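Home Files Guides Issues About

# Prammont Bedroom Tidying Notes

Notes and checklists for putting a bedroom back in order, collected by Upendo Masanja. The set holds 3,305 short entries from 21 bedrooms, most of them in the Hijazi flats. Each entry names one item, where it was found and where it went.

## What is covered

- Litter on carpet: wrappers, scrap paper, small bottles
- Clothes left on the bed
- Bedding
- Cushions and pads on sofas and chairs

Litter is always done first — it is quicker to clear the carpet before anyone starts carrying clothes across it. Wrappers and paper are logged separately, even when they go into the same bag. Plastic bottles have their own code, `BTL`, whatever their size.

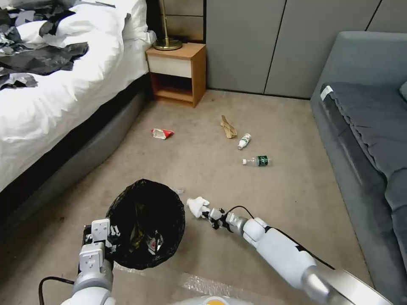

Clothes come next. They are lifted off the duvet and sorted on a chair or in the hallway, never on the floor. The duvet is then shaken out and pulled level on both sides. Seat pads are straightened last.

## Files

`items.csv` — one row per item
`rooms.csv` — one row per room, with floor type and furniture
`order.txt` — the tidying order, 2 pages when printed

## Known gaps

Wardrobes and drawers were left shut, so nothing inside them is listed. In 80 rows the `moved_to` column is blank. Lamps are recorded as furniture in the Zamemness rooms and as small items everywhere else.

Corrections can go in the issues list under the label `rooms`.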